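Vatora Brushed Throw Top -- Fabric, Care and Sizing

Item 942. Color: Night Moss

We have been making tops for a while now, and this is the one the whole shop ended up wearing home. The Throw Top started as a sample Yuk-lan Lau sewed up from the end of a bolt, mostly to see how the Stadden cloth behaved at the shoulder, and it behaved so well that she cut ten more before lunch. It's soft right from the first wear, it hangs nicely, and it layers over pretty much anything you already own!

The cut is easy through the body with a dropped shoulder and a neckline wide enough to pull on over glasses (we checked). Sleeves end just past the wrist bone. If you like them pushed up, they stay pushed up.

About the cloth

Stadden is a midweight cotton knit, brushed on the outside only, so you get the fuzzy feel where your hands land and a smooth face against your skin. It has a matte surface that soaks up light. Night Moss reads as black in most rooms, and then you walk past a window and there's that hint of green in it. We love that. If you need a true black to match suit pants, look at our Chien top -- same weight, no green.

A very dark brushed cloth will pick up a bit of pale lint now and then. One pass with a lint roller or a strip of tape takes care of it. Gathered up, the cloth folds softly, and the ridge of a fold shows a little lighter than the rest:

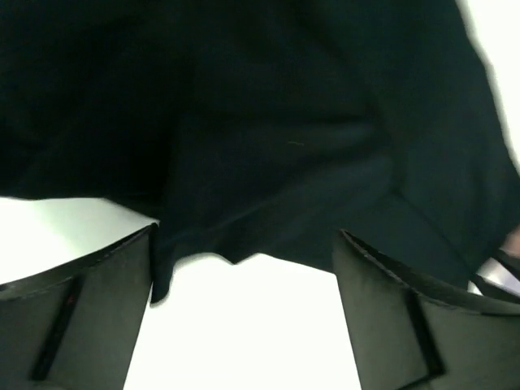 Washing and drying

Turn it inside out and wash it cold with other darks. Keep it away from towels, especially new ones! Skip the fabric softener, which flattens the brushed side over time. Dry it flat, or tumble on low and take it out while it's still a touch damp, then give it a good shake and smooth it with your hands. It doesn't need ironing. If you do want a crisp fold down the sleeve, use a cool iron on the smooth side.

The color is deep, so wash it once on its own before you wear it over anything white.

Folding and storing

Fold it, please -- hangers leave bumps in the shoulders of any knit this soft. Sleeves in, bottom up to the neck, done. It packs down small and comes out of a suitcase looking fine after ten minutes over the back of a chair.

Sizing

XS to 3X. Most people take their usual size. Between sizes, go down for a neater fit or up if you plan to wear it over a shirt. The size M body is 45 inches around at the chest, measured flat and doubled. Expect very slight shrinkage in length on the first wash, which we've allowed for in the pattern.

Also in this cloth

Toltska Wrap, long and open at the front
Toltska Cowl, one size
Chien Top, true black

Night Moss is back in all sizes from October. Swatches are free, so ask for one if you want to see that green for yourself.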